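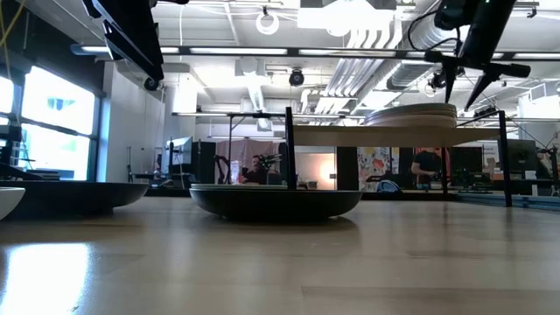
Stack the plates up high, keep the bowls down low

2 comments | 14 shares

I've been stealing kitchen tips from robot people lately, and this one is my favorite so far! The Karkby project wanted to know which shelf setup gives a robot arm the fewest fumbles when it moves plates, so they ran 500 pick-ups with the plates down on the tabletop and 500 more with the same stack on a little raised shelf on legs. On the tabletop the gripper fumbled 143 times. Up on the shelf it was nearly half that -- same plates, same arm.

Their explanation is that fingers need somewhere to go. A stack sitting on the table has no room under its rim, and if there's a big bowl next to it, you bump that too. So I tried it at home (with my own clumsy hands, not a gripper).

What I do now:

Put a short shelf at the back of the counter and keep the stack close to its front edge.

Stop at 7 plates. Mine get wobbly after that.

Wide bowls go on the counter, in front or off to the side, with a hand's width between them.

If you've got one odd plate that doesn't match the stack, park it in a bowl -- it slides around less than you'd think.

I haven't tried mugs yet. The Karkby folks say handles are a whole different headache, and looking at my mug cupboard, I believe them.

Share | 2 comments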